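Grurnthorpe Housing Office
Household Guidance for Residents

Limescale, Drains and Bathroom Surfaces
Revised May 30, 2021

This guidance is issued to residents of the Grurnthorpe, Okell and Bumard buildings. It covers routine care of kitchens, bathrooms and drains in areas supplied with hard water. Residents who have a written care sheet for a particular fixture should follow that sheet where it differs from this page.

Hard water and what it leaves behind

Water supplied to all three buildings carries dissolved minerals. When the water evaporates or is heated, some of these minerals remain as a white or gray crust known as limescale. Scale is harmless to drink, but it dulls faucets, narrows the holes in shower heads and gives soap residue a surface to cling to. A thin film can be removed in minutes. A deposit left for a full season may need several treatments.

The simplest measure is to dry surfaces after use. A folded cotton cloth kept beside each sink is sufficient. Residents with glass shower screens are advised to keep a rubber squeegee in the stall and to draw it from top to bottom after each shower.

Kettles and coffee makers

Fill the kettle halfway with equal parts white vinegar and water, bring it just to a boil, switch it off and leave it for an hour. Pour the liquid away, rinse twice, then boil one full kettle of plain water and discard it. Citric acid may be used in place of vinegar and leaves less odor. Stir one tablespoon into a quart of water.

Coffee makers should be treated according to the manufacturer's instructions. Do not run vinegar through a machine that has a water filter cartridge in place. Remove the cartridge first and refit it after the final rinse.

Faucets and shower heads

Soak a cloth in diluted white vinegar, wrap it around the base of the faucet and leave it for 20 minutes. Wipe away the softened scale with an old toothbrush and rinse well. For a shower head, fill a small plastic bag with the same solution, secure it over the head with a rubber band and leave it for one hour. Run hot water through the head afterward.

Vinegar must not be left on brass, nickel or gold-toned finishes. On these, use a few drops of dish soap in warm water and a soft cloth only. The Mühlbauer faucets fitted in the Okell kitchens have a brushed finish that scratches easily, and scouring pads should not be used on them.

Natural stone

Window ledges in the Bumard building are marble. Vinegar, lemon juice and descaling products will etch marble within seconds, and the mark cannot be wiped off. Clean these ledges with warm water and a pH-neutral soap. Spills of juice, wine or coffee should be blotted promptly. Residents who find an existing etched mark should report it to the Housing Office and should not attempt to polish it.

Sink and tub drains

Most slow drains are caused by hair in the bathroom and grease in the kitchen. Bathroom stoppers should be lifted out monthly and cleared by hand, with gloves. If the stopper does not lift freely, turn it a quarter turn counterclockwise and try again.

In the kitchen, wipe greasy pans with a paper towel before washing and put the towel in the trash. Cooking oil should be cooled, poured into a container with a lid and discarded with household waste. A monthly flush with hot tap water and dish soap helps to keep the line clear. Boiling water should not be poured into plastic pipework.

Chemical drain openers are not permitted in any of the three buildings. In the year before this revision, the Housing Office paid for 61 drain repairs, and some 1000 feet of older pipe remains in service beneath the Grurnthorpe building. A drain that is still slow after the stopper has been cleared should be reported.

Safe use of cleaning products

Never mix products. Bleach combined with vinegar, with ammonia or with an acid descaler gives off toxic gas. Use one product, rinse thoroughly, and allow the surface to dry before using another. Open a window or run the exhaust fan. Keep products in their original containers with the labels intact, out of the reach of children.

Grout and silicone

Grout between tiles may be cleaned with a paste of baking soda and water. Apply it with a stiff brush, leave it for ten minutes and rinse. Black spotting on silicone sealant is usually mildew. Early spotting will respond to diluted bleach on a strip of paper towel laid against the joint for 30 minutes. Spotting that returns after two treatments indicates that the sealant should be replaced, and residents may request this at no charge. Requests received before the end of February are included in the spring maintenance round.

Toilets

The bowl should be brushed at least once a week. Raise the seat and lid, apply cleaner beneath the rim and allow it to stand for the time given on the label. Work the brush around the underside of the rim first, then down the sides and into the outlet. Flush with the brush still in the bowl so that the bristles are rinsed, and let the brush drip dry before it goes back in its holder.

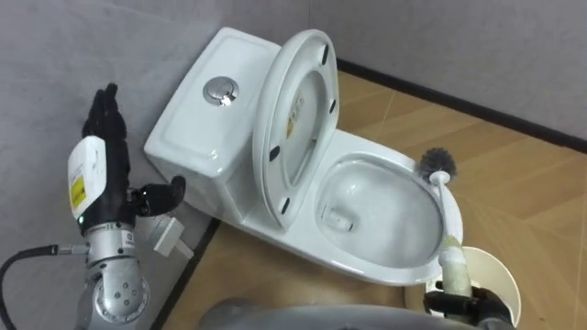 Seat and lid raised; brushing at the rim.
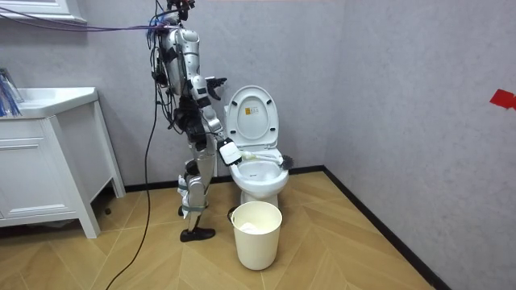

A ring of scale at the waterline calls for a longer treatment. Lower the water level by pouring in a bucket of water quickly, then lay paper towels soaked in white vinegar against the ring. Leave them for 90 minutes, remove them to the trash and brush the area. Paper towels and wipes must not be flushed, including those sold as flushable. A pumice stone may be used on vitreous china if both the stone and the surface are kept wet throughout, but it should never be used on plastic or enamel.

Seats and lids should be cleaned with mild soap and water. Strong cleaners can discolor plastic and loosen the bumpers. Wipe the hinges at the same time and tighten the fixing bolts by hand if the seat has begun to shift. Tank tablets containing bleach are discouraged in all units, as they shorten the life of rubber seals.

To check for a slow leak, put a few drops of food coloring in the tank and wait 20 minutes without flushing. Color in the bowl means that water is passing the seal. Report the leak to the Housing Office, and give the building name and unit number with the request.

Care of cloths and brushes

Cleaning cloths should be washed separately from clothing, in hot water and without fabric softener, which reduces their ability to absorb. Keep different colors for kitchen and bathroom use. Replace toilet brushes when the bristles flatten or remain stained after rinsing. Sponges used on dishes should be replaced every two weeks and stored where air can reach all sides.

Printed copies of this guidance are available at the front desk of each building. Large-print copies may be requested from the Housing Office.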